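Paying off the car early

3 May 2020

I made the last payment on the car on Friday, a little over a year ahead of schedule. I have been meaning to write up how I did it, mostly because I couldn't find a plain account from anyone with an ordinary income when I started. 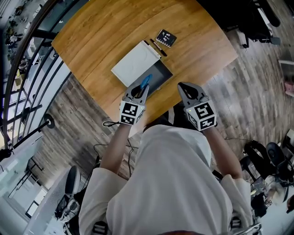 The loan was through Overgaard, which is a small credit union two towns over from Purville. The rate was fair but not great. I signed up for it in a hurry after the old car failed inspection, and I didn't read the part about how extra payments get applied. If you send extra money without saying anything, they hold it and count it toward next month's bill. Your balance goes down by the normal amount and you save almost nothing. You have to check a box marked "principal only" every single time. I missed that for the first four months.

Once I knew about the box, I set a rule. Whatever was left in checking on the day before payday went to the loan. Some months that was $58. One month, after the tax refund, it was $1,000. I didn't set a target because I have set targets before and I quit when I miss them.

A few things that helped:

I stopped the storage unit. It was full of furniture from the apartment I had before this one, and I had not opened the door since last July. Most of it went to the thrift store on Kistis Road. I kept the bookcase and a box of tax papers.

I dropped the Norkeo bundle and kept only the internet. They offered me a lower price on the bundle when I called, then a lower one again. I said no both times. The call took most of my lunch hour.

I cooked more. This one is overrated. I think I saved less on food than I expected, and there was a stretch in the winter when I was so tired of soup that I ordered takeout 2 nights in a row and felt fine about it.

What did not help was the spreadsheet. I spent a whole weekend building one with a tab for each month and colors for each kind of expense. I used it until the middle of the second tab. After that I kept the balance on a sticky note on the refrigerator and crossed it out when it changed.

There was one bad month when the water heater went. I paid the regular amount and nothing extra, and the following month too. The loan was still there when I got back to it.

The title is supposed to come in the mail in two to three weeks, though the woman on the phone said things are slow right now and to call if it hasn't shown up by the end of the month. The car needs front brakes, so the money that would have gone to Overgaard in May is going to the shop. After that I plan to start on the medical bill, which doesn't charge interest and so has been sitting at the back of the line.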